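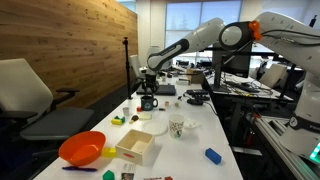 Bindia is a limited-edition linocut by Ingvild Wallin, printed by hand at the Plergate workshop in an edition of 78, plus 2 artist's proofs. The image area is a single block printed in three colours, cut by the reduction method, so the edition cannot be reprinted. The lightest ink is a warm orange close to that of the round bowl at the front of the white table, and it shows through at the edges of the later layers. The second layer is a grey-green and the last a dense blue-black.

Paper and ink

Each print is on 300 gsm cotton rag, acid-free, with two deckle edges. The inks are oil-based and lightfast under normal indoor conditions. Small differences in registration and ink density occur between impressions and are not treated as faults. Prints are signed and numbered in pencil below the image, title at centre. The workshop's blind stamp is at lower right.

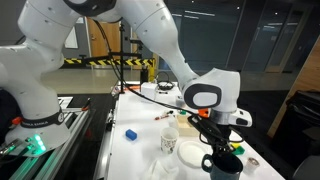 Kane Whitcombe wrote to ask whether the margins could be trimmed to fit a standard frame, as he had done with an earlier Kvam print. We advise against it. Trimming removes the deckle and may remove the stamp, and a trimmed sheet will not be accepted for exchange. A float mount shows the full sheet and needs no cutting. If a window mount is preferred, ask the framer to leave the pencil line visible.

Framing

Prints are sold unframed. Framing in oak or black-stained ash can be ordered through Priltside – allow around 3 weeks. Glazing is UV-filtering acrylic. Glass is available for collection orders only.
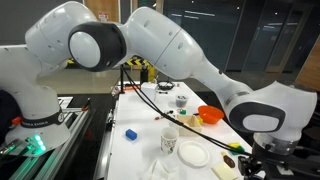 Framed orders are packed flat in a double-walled carton with corner protectors. Unframed prints are interleaved with glassine and shipped flat between rigid boards. We do not roll this paper, as the heavier ink layers can crack.

Numbers are allocated in order of purchase. Requests for a particular number can be made in the comments field at checkout and will be met where that number is still available. The artist's proofs are not for sale.

Page updated February 11, 2022.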